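1/6 Notes from the grocery task, November 2022. We are gathering examples for Turkitz, our learning system for store pickups. The goal is plain: fruit goes in a basket, and the basket gets carried.

2/6 We log two views, one from the head and one from the wrist. The basket from the head, then the fruit display from the wrist:

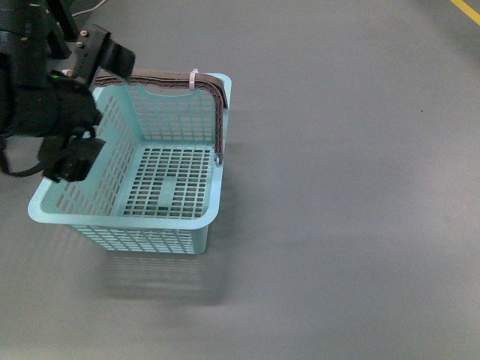
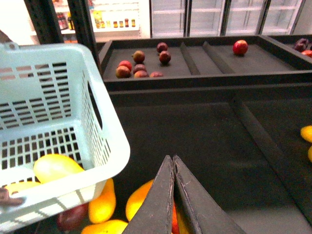 3/6 What we label
Every run gets a start, a grasp, a release and an end. If a person has a hand on the basket, that gets its own tag. Leilani Kowalczyk wrote the tag list and I still check with her on the odd ones.

4/6 Count so far: 2047 runs kept, 29 set aside. Most of those 29 had a clock mismatch between the views. We keep failed grasps. The system needs to see them.

5/6 Slotted baskets are hard on depth. The floor shows through the holes and the basket bottom gets read as floor. We don't have a fix yet. Nikzad is trying a mask for it.

6/6 Next up is more mixed fruit, with mangoes close to the divider in the bin. Skaldale gets the next batch once the labels are checked. Replies are open if you log wrist views too and want to compare tags.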